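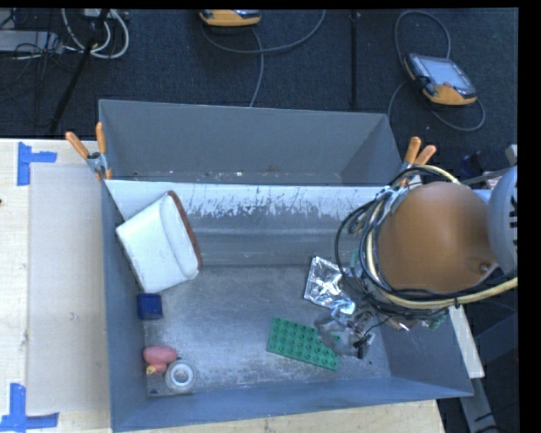
Figure 2. The front bin during a picking run, with the rear bin clamped behind it.

Projects > Godow Student Robotics > Papers > Section 4

Last updated: February

4. Bin picking task

4.1 Setup

The picking task was built by undergraduates in the Godow project course as their final assignment. Each team was given the same arm, the same two bins and the same table, and had to write the software that chose where to grasp. The bins are gray metal and stand one behind the other. They are held together at the corners with spring clamps (Figure 2), so that a hard contact with a wall does not shift one bin against the other between attempts. Teams were not allowed to move the clamps or the tape marks on the table.

Objects were drawn from a shared pool of 18 household items and toys. The pool was chosen to include things that are easy to see and hard to hold, and the other way around. Figure 2 shows several of them together: a crumpled foil packet, a roll of tape, a pink rubber toy, a green building-brick plate and a large white box-like container leaning at an angle. Shiny foil gave poor depth readings for every team. The brick plate gave good readings, but its rows of studs made flat contact difficult.

4.2 Procedure

A run starts with all items for that run in one bin. The arm picks one item at a time and drops it in the other bin. When the first bin is empty, or when the arm fails on the same item three times, the direction is reversed. Nothing is rearranged by hand during a run. Items that end up against a wall or on top of each other stay that way, and the next attempt has to deal with them.

Two students were present for every run. One stood by to stop the arm, and the other kept the log. Sessions were booked in two-hour blocks, and most teams used the Friday block for long runs and the others for debugging. Over the course, the teams logged 924 grasp attempts.

4.3 Labeling of attempts

An attempt was logged as a success if the item was released inside the target bin. An item dropped on the way counted as a failure, even when it fell into the correct bin. Nomvula Msimang reviewed the logs for all teams and corrected entries where this rule had been applied differently. Most corrections came from one team, Westerberg, which had counted early drops as successes in its first week.

We did not score speed. In an earlier version of the assignment, teams raised the arm speed late in the course and the walls of the bins took most of the damage. The present rules set a fixed upper speed, and the results in Section 5 were all collected under that limit.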